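Les petits sacs de sable, ou comment j'ai enfin calé ma vie

Bon, je vous avais promis la suite de l'histoire du coin sombre, et la voilà, avec du papier peint, du faux marbre et beaucoup de toile écrue.
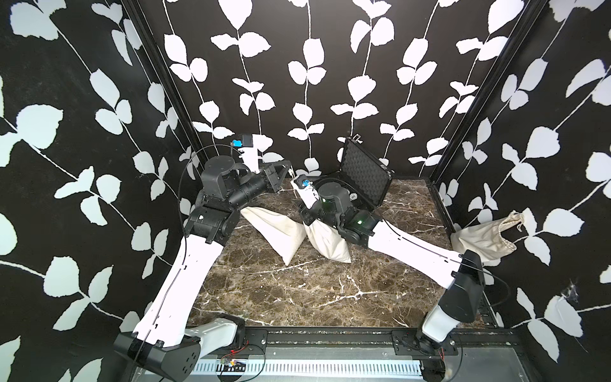

Je reprends où j'en étais restée en octobre. J'avais deux obsessions : les murs noirs à feuillage blanc, et les sacs de sable en tissu. Les deux n'ont aucun rapport, je sais, mais dans ma tête c'est la même période et les deux sont restées ensemble. Plusieurs d'entre vous m'ont écrit pour savoir si j'avais craqué sur le papier peint. Oui. Évidemment que oui !

Le motif, ce sont des tiges grimpantes qui montent bien droites, avec des feuilles ovales par paires, blanches sur fond noir. J'avais très peur que ça fasse chambre de sorcière. Huệ Cao, ma voisine du dessus, m'avait prévenue : « Sur trois murs, tu vas étouffer. » Eh bien non, je n'étouffe pas. Sur un petit espace, trois murs couverts du même dessin, ça donne une sorte d'alcôve, et les tiges verticales font monter le regard. Par contre je ne le ferais pas dans mon salon, qui est déjà bas de plafond et où j'ai un canapé à carreaux dont je refuse de me séparer.

Pour la pose, un conseil quand même : commencez par le mur du fond. Moi j'ai commencé par la gauche, comme on lit, et je me suis retrouvée avec un raccord de feuilles en plein milieu. J'ai recollé un lé entier à onze heures du soir en pestant. Ekrem Ersoy, qui m'avait prêté sa table à encoller, m'a dit le lendemain qu'il aurait pu me le dire. Merci Ekrem.

Avec tout ce noir, il fallait un dessous qui tienne la comparaison. J'ai hésité longtemps avec un gris clair tout simple. Et puis je suis tombée sur ce brun très foncé, façon marbre, avec des veines blanches et crème. Le crème, c'est ce qui m'a décidée, il reprend la couleur de la toile. Petit bémol, la poussière s'y voit énormément, et le sable encore plus. J'y viens.

Les sacs de sable, donc. Vous connaissez les boudins de porte, les poids de couturière, les cale-livres lestés ? C'est la même idée, en version petit coussin : une poche en toile crème, du sable dedans, on ferme, et voilà un poids qui ne raye rien, qui ne roule pas et qui prend la forme qu'on veut. On le pose à plat ou on le cale de travers sur un coin. J'adore quand ils sont un peu avachis l'un contre l'autre, on dirait des chats.

Ma première série, je l'ai cousue avec une chute de toile achetée chez Hastlow, la mercerie qui fait l'angle (celle qui ferme toujours cinq minutes avant que j'arrive). J'en ai fait six. J'ai mis 800 grammes de sable dans chacun, et c'est un bon poids pour moi : assez lourd pour tenir un patron ou une porte de placard, assez léger pour qu'on l'attrape par le haut d'une seule main. Thoa Diệp en a fait de bien plus gros pour son atelier et elle les traîne par terre, ce n'est plus du tout le même objet.

Pour la couture, rien de sorcier. Deux rectangles, endroit contre endroit, une piqûre tout autour en laissant une ouverture, et surtout on repasse une deuxième fois sur la première couture. Le point doit être court. Avec un point long, le sable sort grain par grain, et sur du marbre brun foncé vous le saurez très vite. On retourne, on pousse bien les angles avec une baguette — j'aime les coins pointus, c'est une coquetterie — et on remplit à l'entonnoir. Ne remplissez pas à ras bord ! Il faut garder du mou en haut, c'est par là qu'on le prend, et un sac trop plein devient dur comme une brique.

Pour le sable, j'ai pris du sable fin déjà séché. La première fois j'avais voulu faire des économies avec un fond de sac qui traînait chez mon frère, et la toile a gardé des auréoles jaunes. Kha Đỗ m'a conseillé de l'étaler sur une plaque et de le passer au four à basse température. J'ai essayé, ça marche, mais la cuisine a senti la plage à marée basse tout l'après-midi.

On m'a demandé dans les commentaires s'il valait mieux une doublure. Torunn Skjelbred double tous les siens avec un vieux drap, et les siens tiennent depuis des années. Moi je n'ai pas eu le courage, mais pour la prochaine série je le ferai, au moins pour pouvoir laver l'extérieur. La toile crème, c'est ravissant le premier jour et ensuite ça raconte tout ce que vous avez mangé.

Côté lavage, justement, sans doublure c'est éponge à peine humide et savon de Marseille, en tapotant. J'en ai perdu un en le passant sous le robinet, il a mis une éternité à sécher et il a gardé une drôle d'odeur. Il m'en reste donc 5, et j'ai déjà coupé la toile pour son remplaçant.

La prochaine fois je vous montre le patron avec les mesures. Si quelqu'un a testé les noyaux de cerise à la place du sable, dites-moi ce que ça donne, j'en ai un bocal plein dans le placard.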